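Visit to the Kerslake refurbishing shop, 5/8/24

I had signed up for the morning tour because our office is replacing its desktops in November and I wanted to see where the old ones would end up. Kerslake takes in computers from offices and schools, tests them, and sells what still works. There were nine of us in the group.

The building used to be a Gaton carpet warehouse and the old name is still on the loading door. Parking is behind it, entrance on the side. You sign in, get a badge and safety glasses, and leave your bag in a locker.

The first stop was receiving. Machines come in on pallets, 36 to a pallet, and each gets a label before anything is opened. Last month they took in 678. Drives come out first and go into a locked cage. Our guide spent a long time on this, and most of the questions were about it too. You can get a certificate for each drive if you ask when you book the pickup.

After that we went through to the benches, where towers are stripped down to boards. I had expected most boards to be scrapped, but the ones that can be sold are kept with the processor still in the socket.
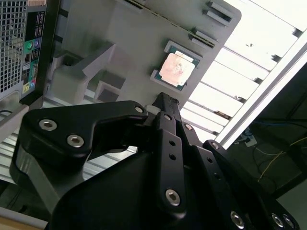 Old thermal paste gets wiped off before a new cooler goes on, and a board that fails its test twice goes to the metals bin. Cases are sold separately if the ports on the back are in decent shape.

The tour ended in the small store at the front. Refurbished towers carry a 30 day warranty, which seemed short to me. Coffee was free. The next tour is listed on their website, and the pickup form is on the same page.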